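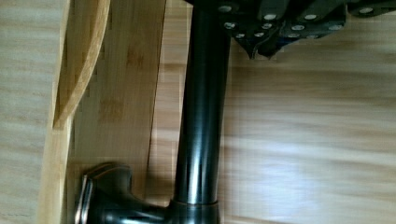
Dark bronze and bamboo make a wonderful pair, and I have been a little obsessed with them since April, when Dulce Gallegos let me wash my hands at her house and then couldn't get me out of the bathroom.

Dulce lives in Hullgate, in a narrow house with a powder room hardly bigger than a closet. She had lived with chrome and white tile for years. "It was like brushing your teeth in a refrigerator," she told me. So out went the chrome, and in came a tall faucet in oil-rubbed bronze, with a lever at the side, and behind it a run of bamboo that warms up the whole corner.

What I love about oil-rubbed bronze is how much it changes with the light. In the morning it can look nearly black. Turn on a lamp and the edges go coppery — a thin line at a collar, a glint on the end of a handle — and suddenly there is red in it! Chrome throws the room back at you. This finish keeps most of it and lets a little out.

Bamboo answers that beautifully. It has those faint darker marks at the nodes and a fine, straight grain, and no two pieces come out quite the same color. Mirko Galli, who built Dulce's vanity, likes to set a pale piece next to a warmer one and leave the difference alone. He used to stain everything to match and now he can't stand the look of it.

"You lose the plant," he said, and went back to sanding.

Of course, bamboo near a sink needs some looking after. Mirko seals every face before anything goes up, including the back and the cut ends, and he gives it 3 thin coats with a full night between them. Puddles get wiped up the same day. Dulce keeps a folded cotton cloth on a hook for this and says the habit took her a week to learn.

The faucet asks for even less. Warm water, a drop of dish soap, a soft cloth, then dry it. Skip vinegar, skip scouring powder, and skip anything that promises to remove lime in seconds. Some of these finishes are meant to wear lighter where hands touch them, and others are coated so they stay put, so ask before you buy — I didn't, with my own kitchen faucet, and now the lever is a different color from the spout. I've grown fond of it.

Dulce's offcuts came to $11 from Mirko's scrap bin. She has already taken home a second bundle, for the shelf over the towels.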